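3.2 How people talk about the things they keep

We had gone into the interviews expecting to hear mostly about furniture, and in fairness we did hear a good deal about furniture (sideboards especially, and who ought to have had them). But what kept our participants at the kitchen table long after the tape was meant to stop was the small stuff. Of the 93 households that took part, 85 showed us at least one object they had never used and had no plans to use, and they were, almost without exception, delighted to be asked about it.

Védís Grímsdóttir, who carried out most of the visits in Simoritz, noticed early on that people tended to start with color. A cup was "the blue one" well before it was Grandmother's, and a tin was "the red tin" even when the paint had mostly worn away. We came to think of these color names as a kind of family shorthand, handed down along with the thing itself, and Signe Dalsgaard has written warmly about the same habit in her work on sewing boxes. Glossy pieces in deep greens and blues, such as the ring-shaped one in Figure 6, lend themselves very well to this sort of naming.

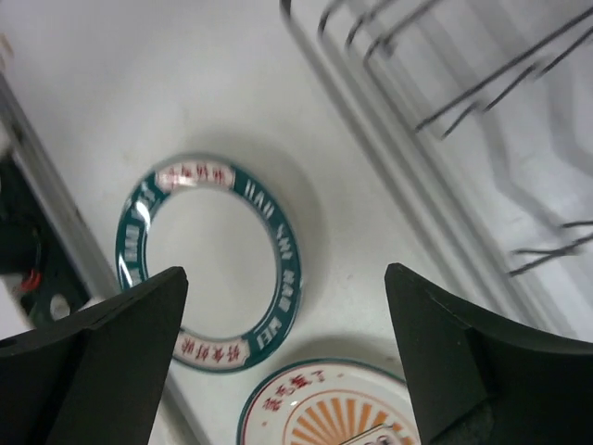

Figure 6. Ring-shaped object with a glossy, dark teal-green outer band.

Younger participants were a little shyer with their color names, though they knew them perfectly well once a parent was in the room to start them off. We return to this in Section 6, where the paired interviews from October are taken up at more length.

Contact: Chutima Ratanaporn, Arnardóttir Household Studies | Back to top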